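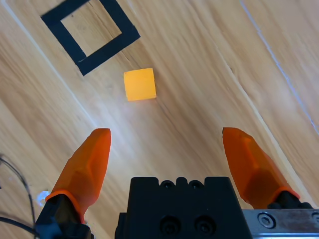
Crisóforo Cárdenas holds that a gripper comparison is decided before the first trial is run, on the day somebody writes down what will count as a success. Most of the arguments he has had over results, he says, were arguments over that one sentence.

Chapter 6
Comparing Grippers on a Single Task

In the last chapter we looked at how a gripper is specified on paper: stroke, closing force, mass, and the shape of the fingertips. Those figures help you throw out hardware that cannot do the job. They tell you much less about which of two suitable grippers will do it better. For that you need a task, a fixed procedure, and enough repetitions to trust the difference you see.

The task used throughout this chapter is a small one. A cube is placed on a wooden surface near a square marked out in black tape. The arm must pick up the cube, set it down inside the square, and back away. A camera at the wrist looks out past the two fingertips, so the cube and the square can both come into view from the gripper's own side.

6.1 Why such a simple task?

A task this plain leaves few places for a difference to hide. If one set of fingertips drops the cube more often than another, you do not have to ask whether the trouble was a lid, a drawer or a cluttered shelf. The tape also gives you a boundary that two observers can agree on, provided the rule is clear. Compare these two versions:

Loose rule: the cube ends up in the square.
Strict rule: the cube comes to rest with its whole base inside the inner edge of the tape, and the fingers have let go of it.

In the Curnham trials, which we use as our main case, both rules were applied to the same 300 recordings. The loose rule ranked the Flerna fingertips first. The strict rule ranked the Mikuš fingertips first. The hardware had not changed, and neither had the recordings.

6.2 What to hold fixed

When fingertips are being compared, everything behind them should stay the same: the arm, the controller, the speed limits, the camera and its mounting angle. Lighting belongs on the list too. Glare on a glossy surface can shift what the camera reports — sometimes enough to move a grasp to one side — and a lamp switched on halfway through April will show up in your data as if it were a property of the gripper.

Start positions need more care. Draw them up in advance, 20 to a sheet, and run every gripper through the same sheets in the same order. Include cubes that start close to the tape as well as cubes well clear of it.

6.3 Terms used in this chapter

Trial: one attempt, from the arm's start position to its return.
Miss: the fingers close without holding the cube.
Slip: the cube is lifted and then lost before release.
Overhang: the cube is released with part of its base on or beyond the tape.

Section 6.4 works through the Curnham score sheets line by line. Section 6.5 repeats the analysis on the larger Skondeo set of 659 trials, where the controller was changed and the fingertips were left alone.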